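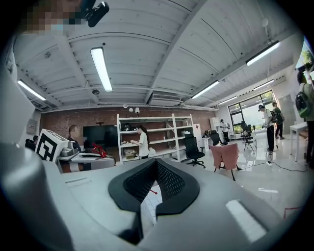

**Lovside Evening School will reopen its dressmaking, mending and plain sewing classes in May, after a break long enough for several members of staff to have outgrown their own trousers.** Booking opens today, April 28, 2022, for the first full programme the school has run in its new premises. The classes have been given a wide indoor workshop with a white ribbed ceiling that curves overhead, a clear step up from the old sewing room, whose ceiling was mostly known for arriving in people's tea. There are 485 places across the programme, from complete beginners to those who can put in a zip without leaving the room first.

The programme covers 24 courses, most of them lasting six weeks. Prices start at £50 for a full course, including the use of machines, irons and a shared tin of pins whose contents are topped up each term and vanish each term. Concessions are available, and nobody will be asked to explain their finances in front of a queue.

**Mending comes first**

The largest share of places has gone to mending. When the school asked former students in January what they would most like to learn, the expected requests for evening gowns and tailored coats did come in. They were beaten comfortably by "how to fix the pocket on this".

Basic Mending therefore runs on more evenings than any other course. It deals with hems, seams, buttons, pockets and the small hole that appears at the front of every T-shirt at belt height. Students bring their own clothes. The school asks that these be washed beforehand, a request it has put in the joining letter, on the website and on the door.

A second course, Mending You Can See, covers darning and patching in colours that make no attempt to match. It is open to anyone who has done the basic course, and to anyone whose mending can already be seen and who would like it to look deliberate.

"We had a lovely plan for a term built on party dresses," said a spokesperson for Lovside Evening School. "Then we read the replies. People want to get another winter out of a coat. We have put the party dresses in the autumn and ordered a great deal of grey thread."

**Making things from the beginning**

For those who prefer to start with flat cloth, the dressmaking courses are arranged by garment. First-timers make an apron, then a drawstring bag, then a skirt with an elasticated waist. The order has been the same for years and students have complained about the apron for all of them. The tutors remain in favour of the apron.

More experienced students can choose from shirts, trousers, lined jackets and an eight-week course in altering paper patterns to fit bodies that the pattern companies seem never to have met. This last course fills early. It involves tracing paper, tape and a fair amount of measuring, with measurements taken in pairs and kept private.

A short course in curtains is back by demand. Students should check the size of their windows before the first session and, if possible, again before the second. Bay windows are welcome but should be declared at booking.

**The Zarnen coat**

New this year is a course devoted to a single garment, the Zarnen coat. It is a loose, collarless coat with deep pockets, drafted by the school's own tutors and named after the street where the first one was left on a bus. It has no darts, no lining and no buttons, and can be made in wool, heavy cotton or an old blanket of good character.

The pattern comes in one envelope with all sizes inside. Students on the course keep theirs at the end. Everyone else may buy a copy from the school office for £4, with instructions that have been rewritten after early readers managed to attach both sleeves to the same side.

"It is a forgiving coat," said the spokesperson. "We have tested that quite thoroughly, mostly by accident."

**Cloth and thread**

Misine, the haberdashery on the market square, is supplying thread, needles and interfacing for all beginners' courses. The shop has also agreed to stay open late on class evenings, to spare students the old ritual of finding out at twenty past seven that they needed a nine-inch zip.

Fabric is not included in course fees. A list of suitable cloth goes out with each joining letter, and Misine will have a copy behind the counter. Beginners are asked to avoid velvet, satin and anything with a stripe. They are also asked to believe the list. Each year somebody brings velvet.

The shop's own remnants will be sold by weight from a basket at the school, with takings going towards servicing the machines. The older ones have been overhauled during the break. One still makes a noise on the reverse stitch, and students who used it before have asked that it be left alone.

**Getting there**

The new premises are at Brandão Yard, behind the library and a short walk from the station. There is step-free access from the yard, along with racks for bicycles. Parking is limited and always has been, including at the old building, where it was limited to one space and a hedge.

Evening classes run from 7 pm to 9 pm. A smaller set of daytime classes starts at 10 am for people who work shifts, look after children or simply prefer to unpick things in daylight. Tables at two heights are available, and left-handed scissors can be reserved when booking. They may not be borrowed by right-handed people who are curious.

Tea and coffee will be served at the interval, well away from the cutting tables. The biscuit arrangements are under review.

**How to book**

Places can be booked online, by telephone or at the school office. Students who had paid for classes before the break and did not ask for a refund will find the full amount held as credit. The office has written to all of them, and has received roughly half as many replies as it has sent letters. Anyone who thinks they may be owed a class is invited to get in touch, even if they can no longer remember which one.

Waiting lists will be kept for every course. Cancellations made a week or more before the start date are refunded in full.

**Notes for editors**

Lovside Evening School offers part-time courses for adults in practical subjects, among them sewing, upholstery, bookbinding and bread. No earlier qualifications are needed for any beginners' class.

Photographs of finished Zarnen coats are available on request, as is a coat, in medium, for any publication willing to return it.

Press enquiries should go to the school office, Brandão Yard, Lovside. The office is closed between one and two for lunch, and the telephone is not answered during that hour however long it rings.

ENDS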